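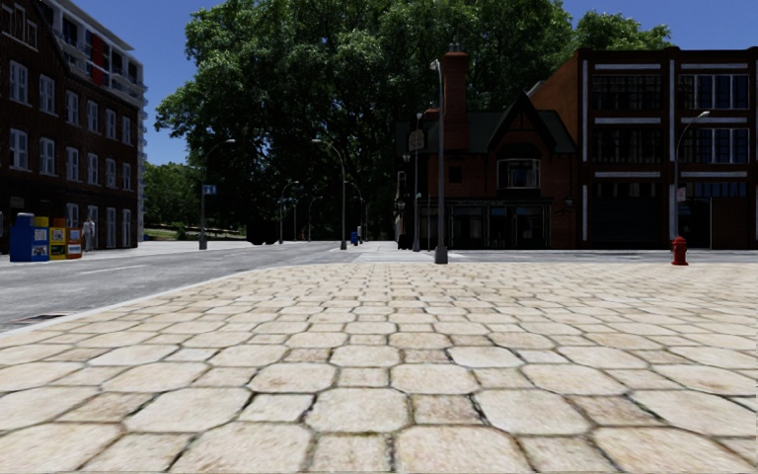
Teleop demos for sidewalk driving: how many before training?

rernitz_user
I drive the simulated cart by gamepad in Skamer, from the stone sidewalk toward the crossing. I have 127 demos now. The policy follows the curb well, but at the hydrant it hesitates. Should I record more?

lema77
More of the same will not help you much. Start some runs badly on purpose, too near the curb, and record how you correct.

Muthoni Urio
I do not agree with lema77. I had 301 demos with such corrections and the policy learned my bad starts also. Cut the first part of each one before training – then it is fine.

lema77
Cutting, yes, I forgot to write it. But the corrections must stay.

rernitz_user
Thank you both. I tried the wide concrete area by the dumpsters too. The long crack does not disturb me when I drive, but I steer there with less care.

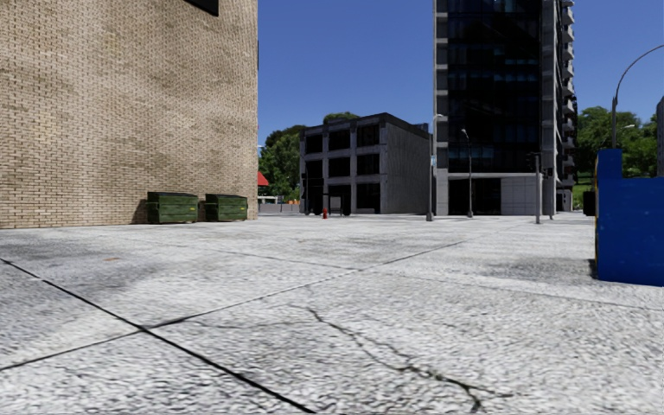

Elari, April 2025

Muthoni Urio
Update from our side: 512 demos, all trimmed. Keep your stick movements slow on the open concrete, the policy copies every small shake.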